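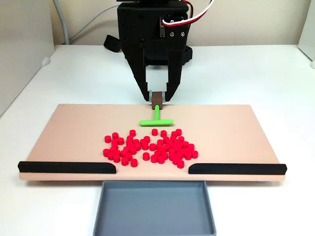 **Ticket:** reposición y compra para la celda de empuje
**Proyecto:** Lurirar
**Abierto por:** Erzsébet Lakatos
**Asignado a:** Kauko Lindqvist
**Estado:** en espera de presupuesto
**Prioridad:** media

**Descripción del problema**

Queremos montar una segunda celda igual a la actual y no tenemos lista de materiales completa. La hoja que dejó Gandside solo incluye el brazo y la pinza. Faltan el tablero, los dos raíles negros, la bandeja, el empujador verde en T y las piezas rojas. Compras no tramita nada sin referencia y precio por línea.

Además, la tarea actual pierde piezas por los lados cuando el empujador entra torcido. Antes de pedir nada hay que decidir si se repite el mismo diseño o se cambia la barra.

**09:40, Kauko**

Revisada la hoja. El brazo y la pinza están bien. El adaptador del empujador (el bloque marrón que agarra la pinza) no aparece en ninguna parte. Lo hicimos nosotros, así que va como fabricación interna y no como compra.

He pedido precio a Hilik y a Pitkänen para tablero y raíles. A los dos les he pasado las mismas cotas.

**11:15, Erzsébet**

Para las piezas: pedir una bolsa de 1,000 cilindros. El proveedor no vende bolsas más pequeñas y el sobrante sirve de repuesto para las dos celdas. Mismo color y misma medida, por favor. La última vez llegaron dos tonos de rojo y hubo que separarlos a mano.

**12:05, Kauko**

Pruebas con la barra actual: 20 pasadas con el montón colocado delante del hueco y otras 20 con el montón desplazado a la izquierda. En la primera serie, ninguna pieza fuera del tablero. En la segunda, 9 pasadas con alguna pieza fuera.

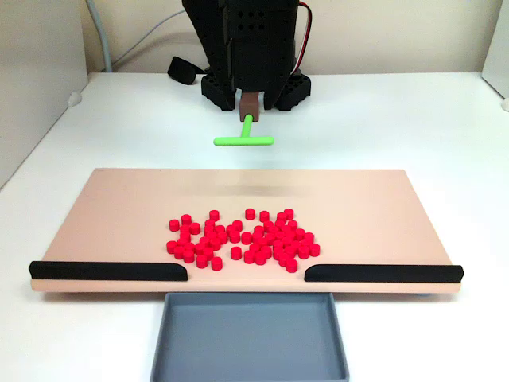
Mi conclusión es que la barra sirve si el montón empieza centrado. No compraría una más ancha todavía. Sí pediría dos empujadores de repuesto.

**15:30, Erzsébet**

De acuerdo. Entonces queda así:

- Brazo y pinza: misma referencia que en la celda actual.
- Tablero y raíles: oferta de Hilik o de Pitkänen, la que llegue con plazo confirmado.
- Bandeja gris: dos unidades, una de reserva.
- Empujador en T: tres unidades, contando los repuestos.
- Bloque de agarre: taller propio, sin coste de compra.
- Cilindros rojos: una bolsa.

Falta la partida de cableado. ¿Reutilizamos el cable que sobró o lo metemos en el pedido?

**16:10, Kauko**

En el pedido. El que sobró es corto para la mesa nueva.

**Pendiente**

- [ ] Oferta de Pitkänen (la de Hilik ya está adjunta, sin portes)
- [ ] Plano del bloque de agarre para el taller
- [ ] Visto bueno de Erzsébet al total antes del cierre de enero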